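Stikska grasp planner: a second look at the results

I read the Stikska write-up twice before I sat down to review it, and my opinion didn't improve much on the second pass. The method learns two-arm pick and place from people steering the arms by hand. Chaminda Khondokar's team at Sostholm trained it on 2327 of these runs and claims it handles "everyday groceries." That is a big phrase for a short shopping list.

The whole case rests on soft packaging. A can is easy, but a bag gives way and changes shape when you squeeze it, and older planners like Maihi do badly there. So I went looking for bags in the results. The paper lists four kinds of bag, all upright at the start. I would have liked a few lying flat.

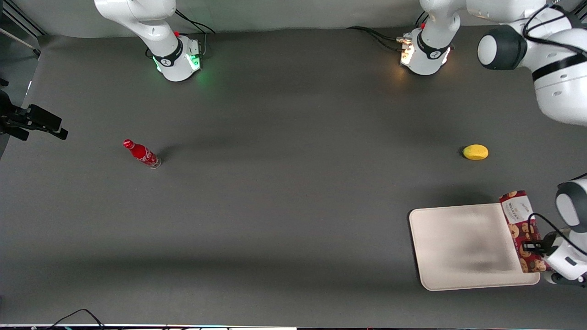 Left arm holding a Walkers bag at the edge of the tray, with a Coca-Cola bottle and a yellow item on the table.

Look at how much space there is between things. My kitchen counter has never been that tidy, and neither has any store shelf. The authors do run a cluttered test, but it gets one paragraph and no table. The main score comes from 905 trials with wide spacing, and a dropped bag counts as a success if it lands on the tray. I don't buy that rule at all.

Halyna Boiko tried the released code on Brirmont's arms and told me the setup took her most of June. Her bag grasps were fine. Her handovers between arms mostly weren't, and the paper barely mentions those.

Worth reading for the training recipe. I'd wait for a proper clutter test before building anything on it.

Contact | Copyright 2018 | Back to top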